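How long should I steep cold brew green tea, and does it keep?

Posted by Condeo, 30/03/2019

Hi all! I switched from soda to cold brew green tea in early March and I'm completely hooked. Right now I put 2 tablespoons of loose leaf in a big pitcher and leave it in the fridge overnight, but some mornings it comes out grassy and a bit bitter. Is it the time or the leaf? And how many days can I keep a pitcher? I'm swapping out a 153 calorie can every afternoon, so I really want to stick with this!

Orkari
Oh, you're going to love this once you get it dialed in! My guess is time. I used to let mine go nearly 14 hours and it tasted like a lawn (my husband still brings it up). Now I start it after dinner, strain it before breakfast, and it's sweet and smooth every time. Strain it all the way, too, don't leave the leaves sitting at the bottom! A few slices of cucumber in the pitcher are fantastic. I finish mine within two days because the flavor goes flat after that. 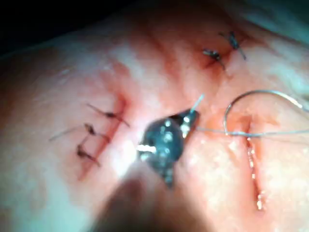

Sutures and incisions, close up

What leaf are you using? Sencha can get grassy fast in cold water, and the broken bits in cheap bags are worse. Try a rolled green or a light oolong, same amount, and see if you like it better. I'm on my third bag of oolong and still excited to open the fridge!

Cao
use less leaf. i do one spoon for a pitcher and its great

Turstead
Agree with Orkari on straining. I'd add: use filtered water if yours tastes of chlorine, it made a huge difference for me! Also keep a lid on it, mine picked up onion once.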